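The plate that isn't quite white
4/21/24

So I have gone down a rabbit hole about plates, and I blame the thrift store in Braveleck. I went in for a lampshade (they had one, it was awful, I nearly bought it) and spent the better part of an hour in the dishes aisle, picking things up and turning them over and putting them back. My kitchen does not need more dishes. My kitchen has a cabinet you have to open slowly with one hand held up, just in case.

But I've been thinking about fruit plates all through March, ever since I decided I was going to eat fruit in the afternoon like a grown-up and stop standing at the counter with a sleeve of crackers. And the thing I keep coming back to is that fruit looks so much better on something shallow. A bowl hides it! You put three nice things in a bowl and you see the top one. On a plate with a bit of a rim, everything gets its own spot and nothing rolls off onto the floor and under the stove, where I'm pretty sure there is still a grape from Christmas.

Color is the other half of it. I always thought I wanted plain white, because that's what everybody tells you to get, and then I saw what a pale plate does on top of a really loud green. It goes purple! Just a tiny bit, a sort of lavender, and I am completely in love with it. Put an orange next to that and I'm done for.
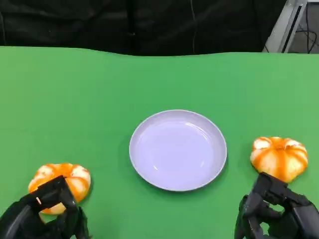 Lavender-ish plate, very green table, two peeled mandarins waiting their turn.

Peeling before plating is a whole argument in my family, by the way. My aunt thinks a mandarin should arrive in its skin and that peeling it is half the fun. I'm the other way. If it's peeled I'll eat it, and if it isn't I'll admire it for a week and then feel bad. I do leave it in one piece, though, and pull the segments off as I go - they dry out around the edges if you separate them too early.

And I've come around to mixing in shapes that aren't round. Give me something with lobes. I used to think of peppers and little squashes as strictly cooking things, things for the drawer, but look at how the light sits on a shiny one with the darker orange down in the grooves. I would happily keep something like that out on the table all week.
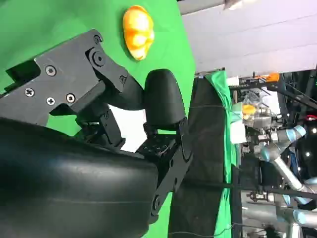 Some things I've changed my mind about

Matching. I had a set once, the Hjaltested one with the gray edge, and I was so careful with it that I mostly ate off paper towels. Odd plates get used. I've got one with a chip at the back that comes out every single day, and I turn the chip toward the wall when people are over.

Tablecloths. I was firmly against them (crumbs, ironing, the cat) and now I think one strong color does more for a table than anything you could set on it. It doesn't even have to lie perfectly flat. Mine has a wave along one side that I've stopped fighting with. Green is my favorite for yellow and orange food, and it's terrible for lettuce, which just disappears.

Empty space. I used to pile everything up right away. Now I like to put the plate down first with nothing on it and add things one at a time, slowly, moving them around until I like it. Yes, for a snack. My sister has opinions about this and has shared them.

Price. The plate I ended up bringing home was 10 dollars, which felt steep for the thrift store until I went looking online and found an Ernora one, not that different, for 400. For one plate! I closed the laptop and had a mandarin.

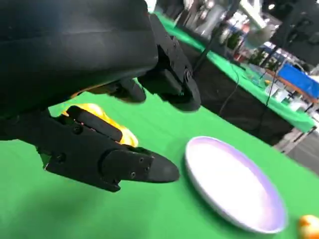 Orla Fahy left a comment under my last post to say that she'd never put fruit on a cold plate straight from the cabinet by the outside wall, and that she runs hers under warm water first and dries it, because cold fruit on a cold plate tastes of nothing at all. I tried it the same evening. She's right about pears. I'm still not sure about mandarins, so if you try it, let me know which kind you used and whether you peeled it first.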